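The Big January Clear-Up: A Gallery

January 24, 2020

Right then, kettle on, because I promised a few of you I'd finally put something up about the sitting room. If you've been reading for a while you'll know that I've been going on about the sitting room since the autumn, and that I've had more excuses than I've had hot dinners. Well, it's begun! There's a long way to go (there is always a long way to go with me) but I've made a start and I'm feeling quite pleased with myself.

A bit of background for new people. I live in a top-floor flat in Brellum with far too much stuff and one very grand sofa. The sofa came from Hanane Farouk, my aunt by marriage, when she moved to the coast and her new front door turned out to be narrower than the sofa was. I said yes before I'd measured my own door. It took four of us and a neighbour's window to get it in, and I said at the time that it was never leaving, and it isn't. When I die they can sell it with the flat.

The trouble with a big sofa is that it fills up. I don't mean with people, I mean with things. You put down a plush toy on your way to answer the phone, then a bit of paper you want to read later, then somebody gives you a bag of dried berries and you don't know where dried berries live, so they go along the back of the sofa too. Before you know it you've got a shelf. My cousin Karim Fahmy calls it "the museum" and asks whether there's a gift shop.

So the rule this year (borrowed from Ingeborg Vogler downstairs, whose flat is so tidy it makes me want to whisper) is that the bin comes to you. Don't carry things to the kitchen one at a time, she told me, you'll only find something else to do in there. Bring the bin into the middle of the mess and stay put. It's such a simple thing and I'm cross that I got to this age without it.

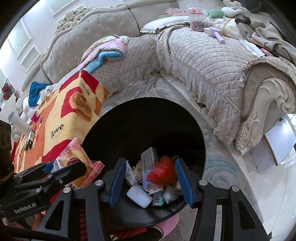 I gave myself forty minutes on the timer, with the radio on and the phone in the other room. Packaging first, always. Old boxes, torn wrappers, tissue, crumpled paper, anything you don't have to have a feeling about. By the time you've got a bit of a pile going in the bin you're in the mood, and then you can be braver about the rest. The feather duster went the same way as the wrappers! I'd had it years and it mostly moved the dust to a new address. Zineb Abou Zeid has been telling me to get a damp cloth and be done with it, and she's right, and I'm sorry it has taken me so long to say so in public.

The lilac quilted cover on the sofa is staying, by the way, for those who asked last time. I know some of you think it's a crime to cover up all that tufting, and Hanane would probably agree with you, but I have nephews and I drink blackcurrant squash. The carved arm still shows at the end and so does the trim along the top, so I get my bit of grandeur and the seats get some protection. I love the ruffle round the bottom as well. It hides a multitude of sins, and most of those sins are mine and will be dealt with in February.

Now, the sorting pile. Ingeborg is strict about this and says you should sort on a table, but my table has its own problems, so I use a blanket. Spread it out, put everything you can't decide about on top, and then you can see it all in one go. You'll want a patterned one you don't mind getting crumbs on. Mine's the loud fleece one, all orange and yellow and red, and it's the cheeriest thing I own. Abdelilah Gaber gave it to me the winter the boiler broke down and I slept under it in a hat. He picked it up at the Cherkaoui market, where he'd gone for a drill bit, and he still hasn't got the drill bit.
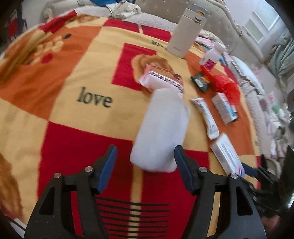 On the teddy bear print, a flask, a little pink-and-white box and something very fluffy, all waiting to be dealt with.

I've got three sorts of answer for whatever lands on the blanket. It goes back where it lives, it goes to someone who'd like it, or it goes in the bin. There used to be a fourth sort, which was "I'll think about it", and that's how I ended up with a museum. The flask was easy. Flasks live on the shelf by the front door so that I've got half a chance of remembering one on the way out. Little bottles are harder. I pick them up, squint at the label, put them down and pick them up again ten minutes later with no memory of having done it. My new plan is a shoebox in the bathroom cupboard, and if the box won't shut, something has to go.

Mesh bags I will defend to the end. The red one is coming into the kitchen with me for onions. Karim says I've got enough bags for a greengrocer's and I say he's welcome to bring his onions loose in his pockets like an animal.

I stopped when the timer went, which was hard, because I'd got my second wind by then. But if I carry on past it I end up cross, sitting on the floor at midnight reading old birthday cards. So it's little and often for the rest of the month. Twenty minutes on the back of the sofa next (the berries need a jar, if anyone has a spare one with a decent lid), then the paper, which I'm dreading. I did try counting the photos on my old phone while I was in a sorting mood and got to 1,161 and put it back in the drawer.

Zineb is coming over to help with the curtains once the sofa's clear, and I'll put some more pictures up after that if they're worth looking at. In the meantime, tell me where you keep your dried berries. And if anybody near Brellum could use a stack of clean cushion covers, leave me a comment, they're bagged up and ready to go.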